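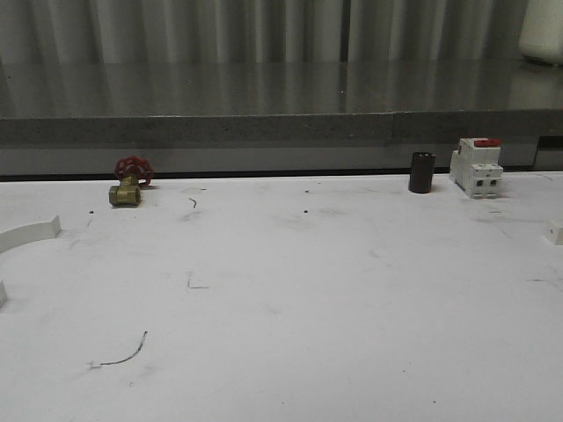
3.2 Objects and storage layout

Small hardware is hard to keep in order because its shape says little about where it belongs. A parts room usually sorts by trade, so that plumbing fittings sit on one shelf and electrical parts on another, but the person returning a part at the end of a shift often sorts by size or by what fits in the nearest free bin. We chose the objects for the return task with this in mind. The three in Figure 2 are of the kind that gave the most disagreement: a brass gate valve with a red handwheel, a short dark brown cylinder with no markings, and a white circuit breaker with a red lever. The valve and the breaker can each be named on sight by most people who work with such parts. The cylinder cannot, and it was kept in the set for that reason.

Figure 2. Three of the objects used in the return task, set out at the back of the sorting table.

The full set held 430 parts, drawn from the stock of the Dindent workshop. Parts that came in a labeled package were taken out of it, and the package was stored elsewhere. Loose screws, washers and anything sold by weight were left out, as they are normally returned by the handful and would have needed a separate procedure.

Bins were arranged under one of two layouts. The Cleltero layout follows the supplier catalog and groups parts by trade. The Zornosent layout groups them by the job they were last used on, with a shared shelf for parts that turn up in many jobs. Both used the same shelving and the same bins, and the bin labels were printed in the same type. Only the wording and the order of the labels changed between layouts.

Each participant worked at a plain white table with the shelves behind them. Parts were placed along the back edge of the table with space between them, so that one could be picked up without moving its neighbors. The tabletop was wiped between sessions but not resurfaced, and old scuffs and thin dark lines were left as they were. Participants were told to put each part where they would expect a coworker to look for it. They could turn a part over or set it aside for later, and there was no time limit.

A return was scored as correct if the part went into its assigned bin or the one directly beside it. We allowed the adjacent bin after pilot sessions in January, when many errors turned out to be a matter of reaching rather than of choice. Parts left on the table at the end were recorded as unsorted and are reported separately in Section 4.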